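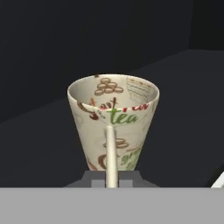 Plenty of jobs mean picking things up and putting them down again. At the Lavoie mug works, people used to do that all day long. Every mug had to be lifted off a belt, checked and set in a box. Now a robot does much of the lifting. It has a gripper, a kind of hand with two fingers that close on a thing from both sides. A mug is harder to hold than a brick. The cream one with "tea" written on it in green gets narrower toward the bottom, and its handle is a thin, straight bar with a gripper pad on each side of it. If the fingers squeeze too hard, a mug can crack. If they squeeze too lightly, it can fall.

Home | Read | Make | Ask Us | For Teachers

Filed under: How Work Works, Ages 8 to 11

What is automation?

Automation means getting a machine to do a job that a person used to do. Some machines do just one thing, like a dishwasher. A robot arm can be taught different jobs. The arm at Lavoie packs mugs in the morning and small plates after lunch. Somebody has to change its settings in between.

Practicing on a computer

Before the arm touched a real mug, it practiced inside a computer program called Plastari. The program makes a pretend arm, a pretend table and pretend mugs. This kind of practice is called simulation. When a pretend mug falls, there are no pieces to sweep up, and the arm can try again right away.

The workers at Lavoie helped with this part. They knew which mugs tip over easily and which handles get in the way. The people writing the program didn't know those things, so they spent a few days on the packing floor, asking questions and trying the job themselves. They were slow at it.

What changed for the workers?

There are 22 people on the packing team. Before the robot came, most of them stood at the belt for the whole shift. Sore wrists and sore backs were common. The arm now packs 600 mugs in a shift, and the team packs the rest by hand.

Six of the workers took a course to learn how to run the arm. They start it, stop it and fix small problems, such as a box that has slid out of place. Others moved to checking. They look for chips and for pictures that have been printed crooked. A camera can find some of these mistakes, but people at Lavoie still catch ones it misses.

Some workers like the new jobs better. Others miss the old way. At the belt you could talk to the person next to you, and the arm's area has a fence around it, so the people who run it work farther apart. The company also hired fewer new packers this year. When a machine takes over part of a job, there may be less of that job for people to do. That is a real worry, and workers and bosses have to talk about it.

What does the robot still get wrong?

The arm has trouble with mugs that are turned the wrong way. It also stops when two mugs are touching. When it stops, a light comes on and a worker walks over to sort it out. This takes up to 5 minutes, and the belt waits.

Words to know

Gripper: the part of a robot that holds things.
Shift: the hours a person works in one go.
Simulation: a pretend version of something, made on a computer.

Try it yourself

Hold two wooden spoons, one in each hand. Use them to pick up a plastic cup and put it down on a folded towel. Now try it with the cup lying on its side. Which was harder?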